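Home | Machines | Space | Animals | Your Questions

How Do You Set Up a Robot's Practice Kitchen?

By Precious Kekana
25th November
Reading time: 4 minutes

Storik is a robot arm that is learning to work in a kitchen. It has one arm, one gripper and a camera near the gripper. Before Storik gets to touch a real kitchen, it practices in one made by a computer. A practice world like this is called a simulation.

A simulated kitchen has a counter, walls and things to pick up, like a kitchen in a video game. If the arm knocks over a jar, no one has to sweep the floor. Someone presses a key and the jar goes back where it was.

But a practice kitchen still has to be looked after. At a company called Wurkville, that is the job of Oanh Triệu and Thiện Tôn. They set up the kitchen, check it every morning and fix it when it goes wrong.

Step one: Put things in place

Oanh starts with an empty room. She adds the walls first and then the counter. After that come the big things, such as the microwave, and then the small things.

Every object has a shape that you can see and a second shape that you can't. The second one is called the collision shape. It tells the computer where the object is solid. If the collision shape is missing, the gripper will pass right through the object like a ghost. If it is too big, the gripper will bump into plain air.

Jars with screw-on lids take extra work. The lid is wide, the neck is narrower and the body gets wide again. Oanh has to decide how closely the hidden shape should follow all those curves.

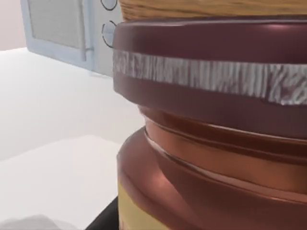 A very exact shape is slow for the computer to work out. A simple one is fast, but the gripper may close on the wrong spot. Oanh usually builds a jar's hidden shape from a few cylinders stacked up, which is close enough for picking it up.

She also gives each object a weight and sets how slippery it is. If she forgets the weight, strange things can happen. Once she typed 1,000 in the wrong box and made a spoon so heavy that the arm couldn't lift it at all.

Step two: Check the camera

Storik's camera travels with its arm. That means the camera can get very close to things, and a close object can hide what is behind it. The arm has to learn with views like that, so Thiện doesn't move everything out of the way. He does check that the camera is fixed at the right place on the arm.

To do this, he looks for the tip of a gripper finger in the camera view. He moves the arm to a starting position and compares the view with one he saved in January. If the finger shows up too high or too far to one side, the camera has been put in the wrong spot. He types in new numbers and tries again until the views match.

Thiện checks the light, too. Shadows should fall away from the lamp. A shadow on the wrong side means that a light got moved by mistake.

Step three: Test the microwave

Some objects have parts that move. A microwave door swings, and a dial turns. Each moving part is joined on with a joint, a bit like your elbow or your knee. A joint in a simulation has limits. The limits say how far the part can go before it stops.
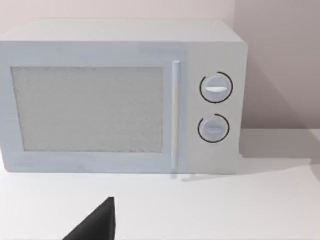 Thiện tests joints one at a time. He tells the computer to open the door all the way, then shut it. He turns a dial to one end and back. Then he has the arm do the same jobs, slowly.

The most common trouble is a door that won't stay closed. This happens when two collision shapes overlap. The computer tries to push them apart, and the door pops open or shakes. Thiện makes one of the shapes a tiny bit smaller, and the shaking stops.

Step four: Run it again and again

When the checks are done, the practice can start. One practice run lasts 14 seconds. Yesterday Storik did 244 of them, and 2 had to be thrown out. In both of those, a bowl had sunk into the counter.

Trinh Bạch keeps the repair list. She writes down the run, the object and what went wrong, and Oanh fixes the object that same day. The bowl's collision shape had been left out after an update, so Oanh put it back and ran the test again.

Words to know

Simulation: a pretend world run by a computer
Gripper: the part of a robot arm that holds things
Collision shape: the hidden shape that makes an object solid
Joint: a place where a part can turn or slide

Try it yourself

Pick something in your kitchen with a door or a lid. Ask a grown-up first. Which way does the moving part go? Where does it stop? Draw the object using only boxes and cylinders, and mark each joint with a dot.

Next: Machines | Back to top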